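Do you really need to pay for a family history search?
9 February 2018

I have been getting letters from a company called Rowlands since October. They say they can trace my surname back 11 generations and send me a bound book with the family coat of arms on the cover. The price is $200. My aunt's neighbor in Gernwood bought one and loves it, so I asked to borrow it for a weekend.

It was more than 200 pages, and I will say the paper is nice. But only two of those pages were about her family. The rest was filler on medieval farming, what people ate, how surnames started, and a long chapter on knights. You could swap in any last name and print it again - I suspect they do. 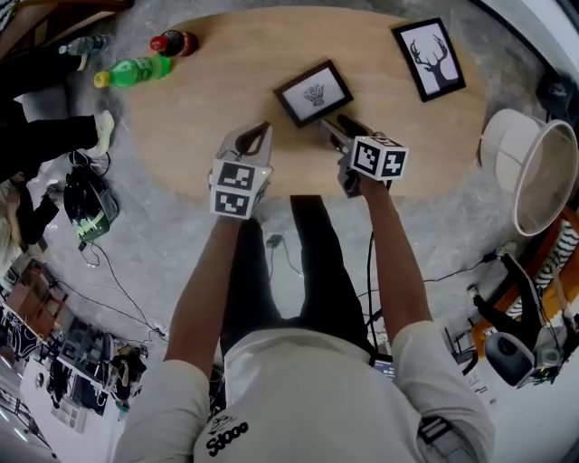 A small framed crest on the table.

My other problem is the crest itself. As I understand it, arms were mostly granted to one person and passed down from there. Sharing a last name with somebody doesn't make his shield yours. The letter skips right over that part.

I went to the library in Veledton instead and spent a Saturday with the old census books. It was slow, and I got stuck on a great-grandfather who spelled his name two ways. Still, I found the street in Biltley where he lived and what he did for work (he fixed roofs). No knights so far.

If you got the same letter, ask them which records they use before you send a check. I asked twice and I'm still waiting.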